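Call for Participants: Household Textile Wear Panel
Laltton Textile Testing, Salem office

Laltton is recruiting 60 households for a home wear and laundering trial of knitted cotton garments. The trial measures dimensional change, seam twist and color loss in T-shirts worn and washed under ordinary domestic conditions. Results will be compared with bench data from our laboratory in Skollness, where identical garments are washed on a fixed program.

Laboratory wash tests are repeatable but narrow. They use one detergent, one load mass and one drying method. Households vary all three, and overload or underload the drum as convenient. The home trial is intended to establish how far the bench figures can be relied on when care labels are drafted.

The trial runs for 43 wash cycles per garment. Most households reach that number between fall and the following May. There is no required washing frequency, and a household that washes slowly will not be removed from the panel for that reason.

What participants do

Each adult participant receives five crew neck T-shirts from a single dye lot. Two are worn and washed. Two are washed with the household's normal load but not worn. The remaining shirt is kept unwashed in the sealed bag supplied and returned at the end as a control. Garments are identified by a code stitched inside the hem – please do not remove it.

After every fifth cycle, the washed garments are laid on a flat surface and measured at the chest, body length and sleeve. Garments are to be fully dry and left at room temperature for two hours before measuring. A bed is acceptable if a table of sufficient size is not available, provided the cover is pulled flat. Smooth the garment by hand without stretching it, then record each dimension to the nearest eighth of an inch. 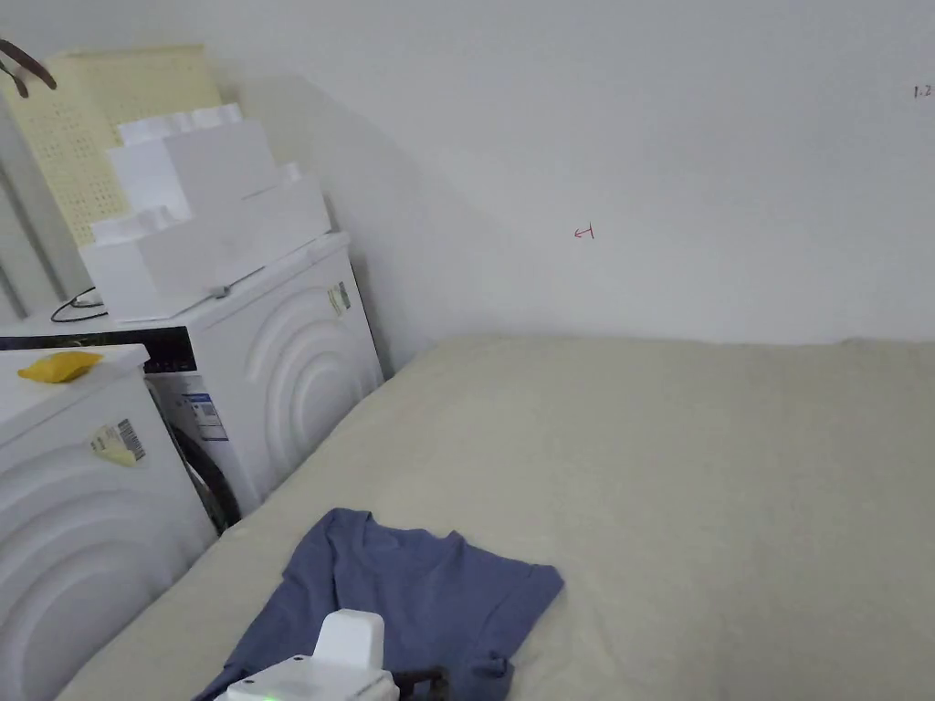
Blue T-shirt on a bed, with front-loading washers at left.

Measurements are entered on the paper log or the web form. Either is accepted, but a household should use the same one throughout. The log also asks for detergent type, water temperature setting, spin setting, drying method and an estimate of how full the drum was. Entries take five minutes on a measuring day and less than one minute otherwise.

Who can apply

Applicants must be 18 or older and live within the Salem or Grirbridge delivery areas. Each household must have its own washing machine, front or top loading, and must expect to keep the same machine for the length of the trial. A dryer is not required. Line-drying households are underrepresented in our present panel and are encouraged to apply.

We cannot accept households that send laundry out, use a shared laundry room, or include a current employee of a detergent or appliance manufacturer. Participants with a diagnosed sensitivity to reactive dyes should not apply.

Fabric softener may be used if the household already uses it. Chlorine bleach may not be used on trial garments at any point. Stain treatment is permitted and should be noted in the log with the product name and the location of the stain. 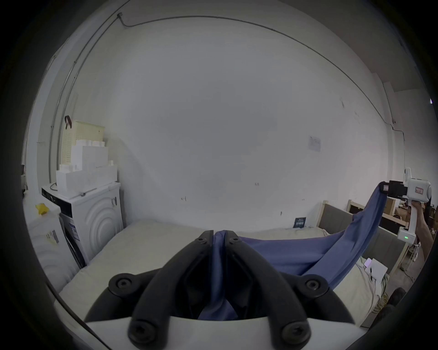

What happens if a trial garment is torn or lost?
Report it on the web form or by phone within one week. Torn garments are returned to us in the prepaid mailer and the record is closed at the last completed measurement. Payment for cycles already logged is not affected.

Payment

Participants are paid 60 dollars on enrollment and 2 dollars for each logged cycle, up to the full 43. Payment is by check or bank transfer at the end of each quarter. Postage in both directions is covered. The measuring tape supplied with the kit may be kept; the garments may not, as all five go to Skollness for final examination.

Data handling

Names and addresses are held separately from wash records and are deleted once the last payment has cleared. Published tables will report results by machine type and drying method only. A participant may leave the trial at any time by returning the garments.

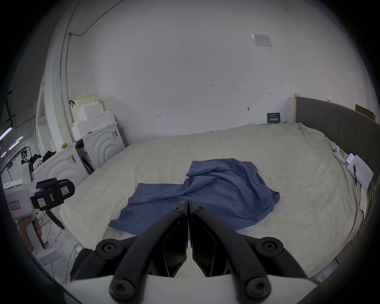

Crew neck T-shirt with folds and wrinkles on a bed.

How to apply

Request an application form from the Salem office by mail or telephone, between 9 a.m. and 4 p.m. The form asks for the make and age of the washing machine, the number of people in the household and the usual number of loads per week. Please also state T-shirt size – sizes cannot be exchanged after the first wash.

Selection is made by machine type and household size, to keep the panel balanced. Applicants who are not selected will be placed on a reserve list unless they ask otherwise.

Questions about eligibility and payment: Zaid Srour, panel coordinator, Salem.
Questions about measurement procedure: Žydrūnas Lukoševičius, textile laboratory, Skollness.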